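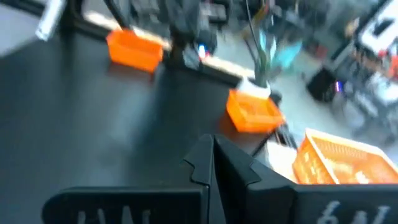 Week 5 — When part of the job moves to a machine

Welcome back, everyone, and thank you for the thoughtful questions after last week's session, which I've tried to fold in as we go.

Our case this week is Hetmont, a parts distributor that brought robot arms onto its sorting benches in July. The work itself is humble enough: small items come out of one bin and go into another, over and over, all shift long. Before the change, a sorter at Hetmont handled 1,000 items on an ordinary day and 1,527 on the busiest day on record, and anyone who has done that sort of labour will know what it does to the wrists!

So what changed for the people? The lifting and reaching dropped off, and most were glad of it. But the day also got quieter and a bit lonelier — sorters who used to chat across a bench were now minding two arms each, clearing jams and refilling bins. Several said they felt more tired at the end of a shift, though they had moved less. Keep that in mind when we get to the Nomuten readings on attention.

Pay is the other thread. Hetmont kept the old sorter's rate for the new duties, while Enton, in a similar spot, made a new job grade and gave paid training first.

For next time, please read the Enton chapter and write 400 words on one task you've done at work that you would happily hand over, and one you'd want to keep. Bring a printed copy if you can, as we'll be swapping them in pairs.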